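Gripper notebook, March, bench at Groltside

A slow but happy sort of day, and I'm writing it up before I forget which jaws did what. The question is still whether we keep the Cistov pads or go over to the Drellow fingers, and I'd told myself I would be fair to both (I have a soft spot for the Drellows, as everyone here knows by now).

Started with the geared disc because it is such an awkward thing to hold: polished, flat, a big hole in the middle and those two little spur gears standing up off the face, so there's less clean rim to grab than you'd hope. I did 14 picks with each set, same speed, force limit at 4 newtons to begin with. The Cistovs slipped twice and the Drellows once, and I would not hang much on that! The handoff is where I lost almost the whole afternoon. Left arm presents the disc at a tilt, right arm comes in with its red fingers open, and I kept nudging the approach so the lower finger wouldn't meet a gear tooth.
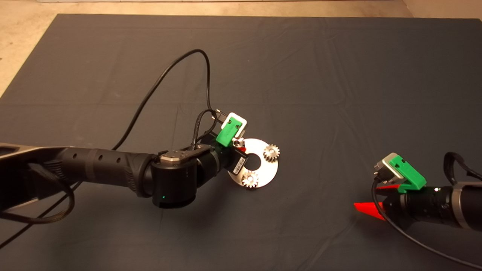
Halima Shemweta thinks I should stop fiddling with the approach and turn the disc in the left gripper first, so that the gears are well away from the receiving side, and she'd like the force limit logged for every pick as well. Fair enough. Will try both tomorrow, with the cable on the right arm tied back a bit.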